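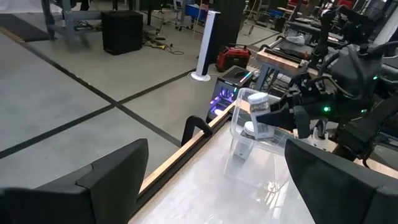
Clear bin, white lids, far end of the table.

Packing food for a temple trip

My mother-in-law believes no shrine should be approached on fewer than four kinds of snack. After 9 years of hauling her provisions up to the hill temple at Trevholm, I have opinions.

Cook the tamarind rice the night before and let it cool with the lid off, or you'll be carrying soup. Keep the fruit offering in its own box, well away from anything with garlic. Camphor goes in the glove compartment. I once packed it beside the coconut sweets, and we all ate them anyway, out of piety.

Label the lids. Everyone says they'll remember which is which, and then somebody's uncle pours sugar on the yogurt.
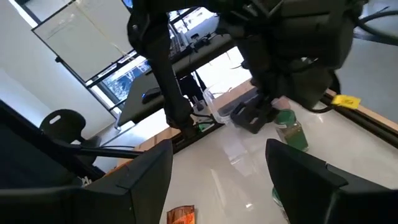 Green-rimmed container and a packet on the white tabletop.

Wear shoes you can get off without sitting down. In December the stone is cold by late afternoon, so put thick socks in the top of the bag, where you won't have to dig under the lunch. Bring small bills for the shoe stand.

Chi-keung Tse wrote in to recommend freezing the water bottles. I tried it and had nothing to drink until the drive home.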